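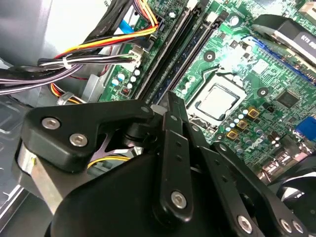 The green motherboard inside an open desktop computer.

The Words Above the Stage

By Fadwa Helmy
January 27, 2024

The first time I sat beside a surtitler at work, I made the mistake of whispering to her. It was only a small thing, a compliment on a line I'd enjoyed, and Huguette Pichon didn't turn her head. She lifted one finger off the keyboard and held it in the air until I understood, and then an actor took a breath and the finger came down and the next line appeared over his head, in English, just as he started to say it in French.

"You can talk to me at the interval," she said, when the interval came. "In the second half there's a long silence near the kitchen table. You can talk to me then too, if you're quick."

Surtitles are the lines of translated text projected above (or beside, or sometimes very inconveniently below) the stage when a play is performed in a language most of the audience doesn't speak. If you go to the opera you've seen them a hundred times and probably stopped noticing. In spoken theater they're a newer habit and a trickier one, as singers have a conductor to keep them in line and actors have nothing of the kind. They skip, they repeat themselves, they get a laugh in a strange spot and wait for it to finish. Somebody has to sit in the dark with the whole play cut into slides and press a key for every one of them.

Pichon has been that somebody for most of her working life. She trained as a literary translator and still does a novel now and then when one comes along that she likes, but the theater is where she's happiest, and last July I followed her to Brestotent, the summer festival that puts up its big canvas stages near the water and fills them with companies from all over. She was there with Adance, a family play by Piret Avotiņš about three sisters who inherit a dance hall and can't agree on what to do with the floor. It runs 116 minutes without the interval, and it's talkative. Lord, is it talkative.

You can't put all of it on the screen, and that's the first thing any surtitler will want you to know. People speak a good deal faster than they read, and they've come to look at the actors. Pichon gives herself two lines per slide and tries not to fill them. Her first full translation of Adance was a proper one, every joke and every "well, anyway" carried over, and she spent a pleasant spring on it. Then she started cutting. By her own reckoning only 57 percent of the words made it into the version the audience read.

I asked if that hurt, and she gave it some thought while she ate a peach over the sink of the little flat the festival had found for her.

"The insults hurt," she said. "The middle sister has beautiful insults. She builds them, she goes up the stairs one at a time, and I have room for the top stair and maybe the one before it. But you can hear her voice climbing. The actress does the stairs for me. I only have to tell you what was at the top."

I've thought of that often since, usually when I'm reading and enjoying a translated book where the poor translator has no actress to help.

The other problem is jokes, and more particularly when to let them out. A reader in the third row can take in a whole slide before the actor has reached the verb. If the punch line is sitting up there waiting, the laugh comes early, the actor looks startled, and the people who do speak the language are cross with everybody. So Pichon breaks her jokes in two. The setup goes on one slide and the payoff on the next, with her finger over the key. There's a moment in the second half where the eldest sister lists the men she might have married, and every one gets his own slide, some of them with only a first name on it. She rehearses that passage more than any other.

Lionel Barbier, who played the uncle, told me he hadn't believed in any of this when he was younger. He'd toured with surtitles at the Jacquet, a lovely old horseshoe of a theater with a screen hung so high that the whole stalls watched the show with their chins up. "I felt I was acting underneath a newspaper," he said. He came around when he started sitting in on the surtitle rehearsals and found out how much of his own timing was written down in somebody's notes. In Pichon's copy of the script there are marks next to his lines that mean "he will pause here" and others that mean "he says he will pause here." He laughed about it for a good while, and then went a little quiet, and then asked her for a photocopy.

There is software for the job, naturally. Pichon works in a program called Hulik, which she likes for its plainness. It shows her the slide that's up, the slide that's next, and a column of notes, and it lets her jump ahead when somebody drops a page of dialogue, as somebody did on the second night I was there. I was watching her and not the stage, and all I saw was her left hand move. Four slides went by without being shown, and the screen was blank for a breath or so before the right one came up. Nobody in my row seemed to mind. Behind the stage afterward there was a good deal of hugging and apologizing, and a bottle was opened that had been meant for the last night.

People do ask whether the computer couldn't just listen and do it all on its own. Solène Rolland, who teaches a short course in stage translation and sends her students to sit behind Pichon whenever Pichon will have them, gets that question every term. She has tried a few systems with her class, using recordings, and says they were better than she expected at following the script and rather poor at silence. They wanted to clear the screen as soon as the line was over. "There are lines that should stay up," she told me. "Someone says a terrible thing to her sister, and no one answers. You leave it there. How long you leave it depends on the house, on whether they're coughing, on what the actress is doing with her hands."

She has her students practice this with no sound at all, only watching a partner's shoulders for the breath before a sentence. They feel silly at first, and there's a lot of giggling. By the end of the afternoon most of them can catch it.

I went back to Adance for its last performance, and this time I bought a ticket and sat in the audience like a sensible person, next to a couple who had driven over 100 miles and brought cushions. I'd meant to study the slides. I had my notebook out on my knee and my pen uncapped. Then the sisters came on arguing, and the uncle dropped his hat, and I don't believe I wrote a word until the lights went up for the interval, when I found I could remember everything the middle sister had said and had no memory of reading any of it.

Pichon was at her desk at the back, winding a cable around her elbow though the show was only half over. She does that when she's nervous, she says, and unwinds it again before the second half. I told her about the reading and not remembering, and she nodded and asked what I'd thought of the word "varnish" in the opening quarrel, which she'd changed that morning from "polish" and was already thinking of changing back.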